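Ticket 3004 - Tilteck label portal
Subject: Promo stickers drifting on the roll
Opened: Friday, July 10, 2026
Status: Waiting on customer

The second roll of spring promo stickers is off center again. First 21 labels print fine, then the price burst creeps left until the die line runs through the last digit. Your April note blamed our artwork. I doubt it. Same file, same printer, and the first roll of 1000 had no trouble at all.

Tried so far: recalibrated the gap sensor, cleaned the platen, dropped the speed. The speed change did nothing I could measure. The reset your help page swears by bought me 8 good labels, then back to drifting.

I'd like to know if the second roll was cut to the same pitch as the first. Please don't send me the artwork checklist again. 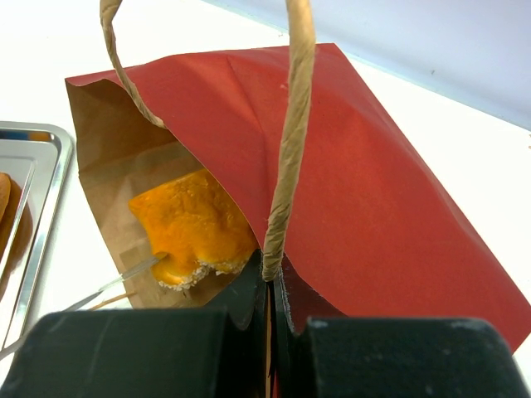
Nima Karimi replied that the pitch was within tolerance when the roll left Midau, and asked for the core number and a strip of unprinted labels, backing still on.

Within tolerance on whose gauge? Strip goes out with today's mail. The core says Tralten - the first roll's core didn't, so maybe start there. I'm keeping the rest of the roll off the printer until I hear back.

Thảo Giáp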